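Sturnwood Shelf Prices

README and data card

Last changed 23/03/2021 by Leonie Thiele

What this is

A set of shelf prices and pack weights for everyday groceries, copied down by hand in three shops in Sturnwood: Karko, Rosenthal and Roser. It covers 50 goods over 59 weeks. There is one file per week, plus one file that explains the goods.

I started it after reading one too many articles saying that packets were getting smaller while prices stayed put. I half believed it. I also noticed that the articles kept using the same handful of goods, and that hardly any of them said where the old weights came from. A person's memory of how big a biscuit used to be is not worth much. So I wrote weights down.

Please read the section on known faults before you draw a chart. People have drawn charts already and I wish they hadn't.

What is in the files

Each weekly file is plain text with commas between the fields. Every row has 6 fields, in this order: shop, good, price, weight, offer, note.

Price is in pence, with no currency sign. It is the price on the shelf label, whatever the till said afterwards. Tills and labels disagreed more often than I would like, and I didn't buy enough of the goods to say how often.

Weight is in grams, or millilitres for drinks and oil, as printed on the pack. Nothing was put on a scale. If a pack says 150 and holds 144, this data says 150.

Offer is left blank if there was none. Otherwise it holds the wording on the label, typed as it stood. "Was" prices are kept here and nowhere else, and I would be careful with them. Roser had a "was" price on a jar of coffee that I never once saw charged.

Note is free text and is a mess. The early notes are long and rather cross. The later ones are mostly "label missing" or "moved to end of aisle".

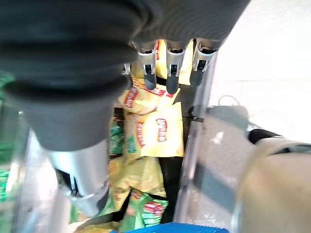
Figure 1. Hand with the fingers pointing down, close up.

How the goods were picked

Badly, in the sense that a statistician would mean. I took the list from my own kitchen and then added things that other people in the street said they bought. It leans towards tins, tea, crisps, cereal and washing powder. Fresh fruit and vegetables are nearly absent: they are sold loose in two of the three shops and at Karko the bags changed so often that I gave up by July.

There is no meat. There is one fish, and it is tinned.

Own-brand goods are treated as a separate good for each shop. I have seen people match own-brand beans in one shop with own-brand beans in another as though they were the same tin. They are not the same tin and the weights differ. If you want to do it anyway, say so somewhere your readers will see it.

How it was collected

I walked round with a notebook and typed the rows up the same evening. Rosenthal was done first, being nearest, then Roser, then Karko. When I was away my sister did the round. Her rows are marked LS in the note field and her sevens look like ones, so treat any sudden drop ending in a 1 with some doubt. I have corrected the ones I could check against a receipt and left the others alone.

No prices were taken from websites. The shops' online prices were different from the shelf on most of the goods I compared, and mixing the two would have ruined both.

Missing rows mean the good was not on the shelf or had no label. I have not filled any gaps. A copy of this data is going about in which the gaps have been filled with the price from the week before - I didn't make it and I can't vouch for it. It is easy to spot, as it has no blank weeks for flour.

Known faults

The round was always done on the same day of the week. If a shop changes its prices the next morning, this data will be late every single time.

Panic buying runs through a good part of the period. Multipacks vanished, single packs took their place, and the price per 100 g rose a great deal without anybody having put a price up. That is a real cost to the shopper, and I'm not saying otherwise. It is a different thing from a smaller packet, though, and the two should be kept apart. Most of the charts I have been sent do not keep them apart.

Rosenthal writes its labels by hand. Weights for Rosenthal were read from the pack, but where the pack was behind the counter I had to take the shopkeeper's word.

The coding for washing powder is wrong in the first few files. Some rows give the number of washes in the weight field. I know about it. I haven't fixed it, because "washes" went down on one brand while grams stayed the same, and I have not made up my mind what an honest record of that would look like.

Crisps are awkward in another way. The same flavour turns up in several bag sizes and the shops swap them about. A grab bag one week and a sharing bag the next will look like a change in price per gram, and so it is, but no maker has shrunk anything. I give each bag size its own code from the second month on. Before that they share one.

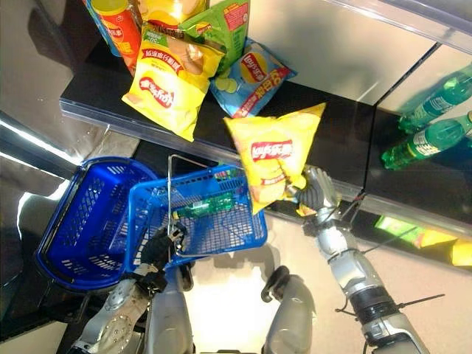
Can this data show that packets are shrinking?
For a few goods it can show that the printed weight fell between one week and another in the shops I visited. Anything wider than that needs far more shops and a list that did not come out of my kitchen cupboard.

What I think it shows

Less than I expected. A small number of goods lost weight at the same price. A smaller number got heavier, and I have yet to see a newspaper piece about those. The largest swings by far come from offers starting and stopping. If you pick your first week and your last week with care you can make nearly any of these goods look like a scandal or a bargain, and I would ask you to show the whole line instead.

I was also wrong about tea. I had told several people that the box had shrunk. It hadn't, at least not while I was looking.

What it should not be used for

Working out a rate of inflation for Sturnwood, or for anywhere else. Ranking the three shops: the list favours Roser, which happens to stock the most of what I eat. Guessing what the shops paid their suppliers. Claims about quality or recipes, as I never wrote down the ingredients, and now rather regret it.

Changes

Week 2 was typed up again from the notebook after the first file was lost. The rows for oil in that week have been read from a page with oil on it, so be kind.

Two goods were renamed when their makers renamed them. The codes have stayed the same.

The offer field used to be called "deal". Old scripts will break.

Using and quoting it

Use it for whatever you like, free of charge. If you publish something, give the name of the data set, the weeks you used and what you did about the gaps. A link would be nice but I won't chase you for it.

Corrections are welcome if they come with a receipt or a dated photo of the label. "I'm sure it was cheaper than that" goes in a folder, and the folder is quite full.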